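Intramural indoor soccer at Andberg, is the fee going up again?

corner_flag8
Got the notice for the June league at Andberg College. Team fee is 700 for the season and they cut the rosters to 8. Last year we carried two more than that and still ran short during finals week. Anyone know who decided this?

pokari_keeper
Rec office did, after the captains meeting. The Pokari gym only has 2 courts open in June, so they want fewer people on the benches.

corner_flag8
Benches are not the problem. Forfeits are. We had 6 last season and every one was a team missing players.
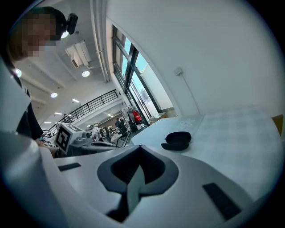
Posted by lefty_tuominen | Tuominen Hall B team | Member

I disagree on the rosters. Big rosters mean half the team pays and never plays. With eight you know who is coming. The fee is what I would fight - it covers refs and the Stameck goals they bought last fall, and those are paid for already.

pokari_keeper
The goals are not paid off. It was in the captains email.

lefty_tuominen
Then I missed that one. Still too much for a short season.

nightshift_mid
Can we at least get games after 8 at night? Half of us have lab until then.

corner_flag8
I asked. They said late slots go to the staff league first. I'm sending in a request for bigger rosters anyway, message me if you want your team on it.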